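Home Browse questions Ask Members Help

Filed under: Home & Garden > Painting and Decorating

Two grays meeting in a corner, how do I keep the line straight?

Hello everyone, I hope this is the right section. My husband and I are finally painting the spare room, and after far too many sample pots (7, if you must know) we settled on a charcoal called Zinness for the window wall and a much paler gray for the one next to it. The charcoal is on and I love it. The trouble is the corner – our house is old and the plaster wobbles, so every time I tape it I get bleeding or a crooked edge. Do I tape, or learn to do it freehand? My mother always did hers freehand, but she had the patience of a saint and I do not.
Irena Chmielewska

2 answers

Mieczysław Stępień
Hello Irena, and well done getting the dark one up first! Old corners are almost never plumb, so don't follow the plaster. Hang a plumb line or use a long level, draw a faint pencil line from ceiling to floor, and tape to that, with the tape sitting on the charcoal. Let the charcoal cure for 3 days before any tape touches it. Press the edge down well, then brush a thin coat of the charcoal along it. Whatever seeps under will be the color that's already there, and it seals the gap. Once that dries, put on your pale gray and pull the tape slowly while the last coat is still a little wet. I did our hallway in Urkesden this way and my wife, who notices everything, has found nothing to complain about so far.

tokarz_fan
just caulk it and use a good angled brush. tape is a waste of money

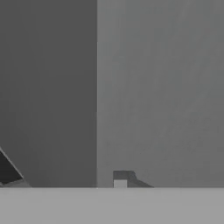
also a small roller for the rest, and dont skimp on the second coat of the light one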